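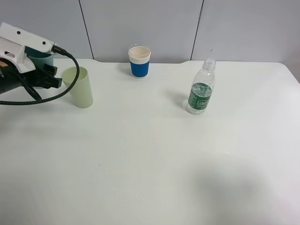 Set the cup height in the planner before you touch pour speed. Nilteo takes one rim height per cup, and a paper cup and a plastic one need separate entries. Clear bottles confuse the depth filter, so fit the bottle model to the label.
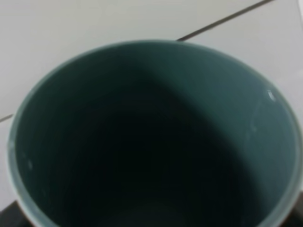
Dark cups read as holes. Raise wrist exposure to 13 and mask everything outside the rim.
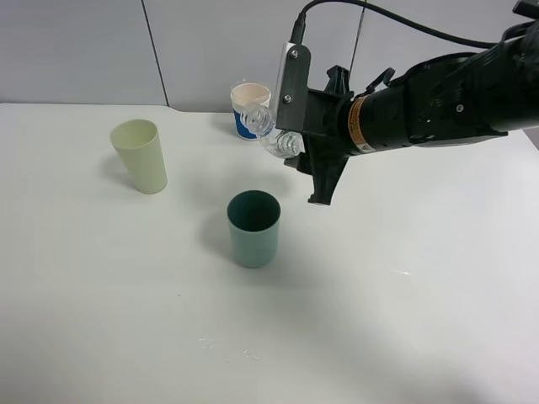
Plan the approach with the bottle's neck up, and add the cable to the collision model with 5 cm of padding. Cap the tilt rate at 9 degrees per second. Save each working setup under the cup's name.
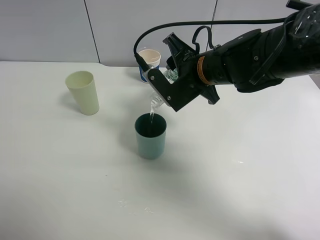
Pouring into the teal cup. Wipe up drops before the next run.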